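4. Setting up the monitor in the patient's home

This section covers the Flonda upper-arm blood pressure monitor as lent out by the Okonkwo home visiting service. Read section 3 (Cuff sizes) first. If the monitor has come back from another household, wipe it down and clear the memory before you begin (see 4.4).

4.1 Before you start

You will need:
The monitor and its cuff
The Nirholm mains adaptor, or four new AA batteries
The paper diary and a pen
The patient's number from the front of their folder

Caution: Do not use any other mains adaptor, even if the plug fits.

Caution: Do not put the cuff on an arm with a drip, a dialysis fistula or an open wound. Ask the visiting nurse which arm to use if the patient has had breast surgery or lymph nodes removed.

4.2 Setting the clock and reminders

Each reading is saved with the time it was taken. If the clock is wrong the nurse cannot match the readings to the tablets.

1. Plug in the adaptor or fit the batteries. The screen shows all its symbols for a moment and then the clock, with the hour flashing.
2. Press the right-hand button until the hour is correct. Press SET.
3. Do the same for the minutes, the day and the month. Press SET after each one.
4. Hold SET for 2 seconds to open the reminder menu. A bell appears.
5. Choose the morning reminder time and press SET, then choose the evening one.
6. Press START to save and leave the menu.

Note: Agree the reminder times with the patient and with whoever helps them. Check them against a clock already in the home. A reminder at six in the morning will be switched off by the end of the week in most houses.

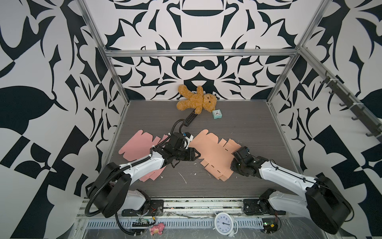 Teddy bear with a small mint-green alarm clock.

Note: The clock does not change itself in spring or autumn. Monitors issued between visits in May need no adjustment until October.

4.3 Taking the first reading

Take the first reading with the patient and their helper both present. Let the helper do steps 3 to 6 if they are going to be doing it later on.

1. Ask the patient to sit with their back supported and both feet on the floor. They should not cross their legs.
2. Wait five minutes. Television off, no talking. Children may stay in the room if they can be quiet.
3. Put the cuff on the bare upper arm, with the tube running down the inside of the elbow. You should be able to slide two fingers under the edge.
4. Rest the arm on a table or cushion so that the cuff is level with the heart.
5. Press START. The cuff tightens and then lets go slowly.
6. When the figures stop moving, copy the top number, the bottom number and the pulse into the diary.
7. Wait one minute and repeat. Write down both readings.

If the screen shows E1, the cuff is loose. E2 means the arm moved. Refit the cuff, wait a minute and start again.

Caution: If the top number is under 100 and the patient feels faint, help them to lie down and ring the duty line on the folder. For chest pain, sudden weakness or trouble speaking, ring 999 and leave the monitor until later.
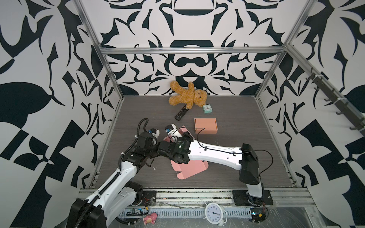
Patients who do not read English can use the picture diary, which has the same boxes in the same order. Please do not rely on a child to explain the cautions. Book an interpreter through Yetunde Haruna at the office, who needs to hear by noon on Thursday for visits in the following week.

4.4 Memory

The monitor holds 3,000 readings. When it is full, the oldest is overwritten. To clear it for a new patient:

1. Check that the last patient's readings have been copied to Proltumano, the records system.
2. Hold MEM and START together until CLR flashes.
3. Let go, then press MEM once. The screen shows 0.

Note: Clearing cannot be undone. Reminder times are kept, so set them again for the new patient.

4.5 Leaving the monitor

Write the patient's number and your initials on form 19 and leave the pink copy in the folder. Show the helper where the spare batteries are. The cuff should be stored flat or loosely rolled, away from radiators, with no sharp bend in the tube.

For cleaning and faults, go to section 5.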